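Workshop tips from the Ludiscombe robot club

Quick ones, typed up between sessions. Add yours at the bottom of the sheet by the door. Most of this we learned getting ready for the Lultley round in April.

Fingers and hands

Wipe the fingertips before every run. Dry cloth, no spray. Ours are textured and they hold dust like you wouldn't beleive.

Check the finger joints by hand with the power off. Gritty feeling? Stop, brush it out, try again. Do not "work it loose" with the motors.

Tape, zip ties, marker lids – all off the table before you power up. Plastic sheeting too, unless it's part of the task.

Shiny stuff and sun

Glossy shells show every thumbprint. Microfiber only. Paper towels scratch, we have the scratches to prove it.

Do your runs at the same time of day if the vision part is touchy. Late afternoon sun at our place comes in low and the arm throws a big shadow on the wall, fingers and all. Polished furniture is worse. Pull the curtain or move the job two feet over.

White parts wash out in strong light. If you're judging a gap by eye, get down level with it and look from the side.

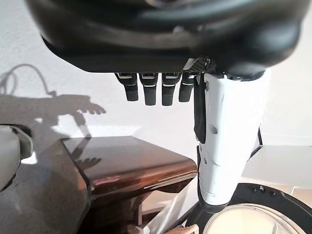

Cables

Leave slack at the elbow. More than you think. Then bend the arm all the way both directions and look at the loop again.

Velcro straps, not zip ties, anywhere you'll be back in a week. You will be back in a week.

Label both ends. Masking tape is fine. We ran out of numbers on the old Flokum kit so now it's colors.

Screws and small parts

Muffin tin. One cup per joint, left to right in the order they came off.

Spare M3s are in bin 302. Put the bin BACK.

Don't lean on the cabinet to reach a fastener – walk round to the other side.

Keeping the log

Write down what you changed, one line, before the run. After is too late, you'll forget.

Save every 600 lines of log to a new file. The Vukčević script chokes on the long ones and we lost run 899 that way. Run 1636 is fine, its on the shared drive.

Packing up

Arm parked, power off, then unplug. In that order pls.

Batteries go in the metal box with the lid on. Last one out checks the charger light.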